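Travby Civic Forum opens its doors to 51 local election observers

2019-03-01

The Travby Civic Forum is delighted to announce that 51 residents have signed up to watch the polls in this month's mayoral election, the first in which ordinary townspeople may sit in on the count from start to finish.

Training began this week at Bunting Hall. New observers learn how ballot boxes are sealed, how spoiled papers are judged and how to write up a complaint.

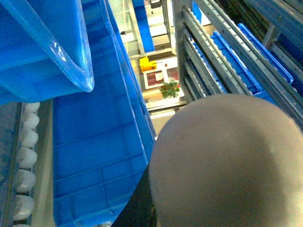
The youngest observer is still at college and the oldest is 70. Both have asked for the late shift!

"People here argued for years about whether the count was fair," said Janka Jelínek, who leads the Forum. "Now they can pull up a chair and watch it — and I can't wait to see the hall full."

The Forum has also printed 3,000 copies of a plain guide to voting, which will go to homes in Travby and the nearby district of Stikau before polling day.
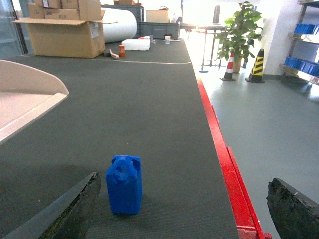
Observers will work in teams of 2 and publish their notes in full, whoever wins. Places remain for Stikau, where two polling stations still need evening cover.

To join, call in at Bunting Hall any afternoon in March.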